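The Tray
By a Nendham contributor, November
Print | E-mail

My aunt left me one tray and 19 rules for setting it. Rule one, glass on the left! I'd been at it all morning (hungry, cranky, no coffee) and still hadn't reached rule six.

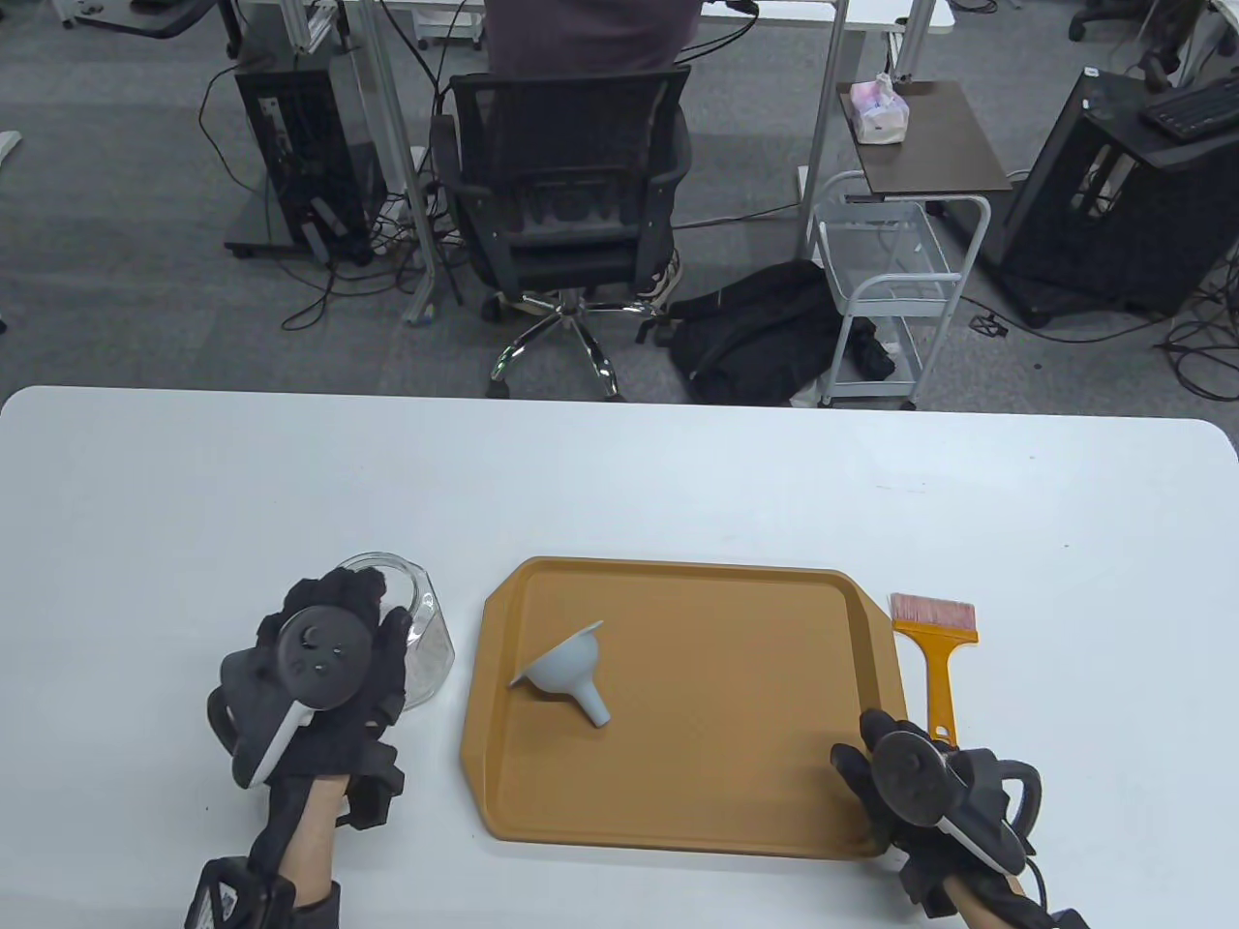
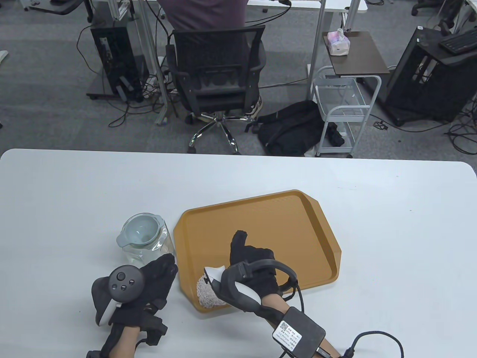
Rana called through from the hall that rule six was the only one Auntie ever broke, and was there any soup? So I quit and put the soup on.

Contact | Copyright Nendham | Back to top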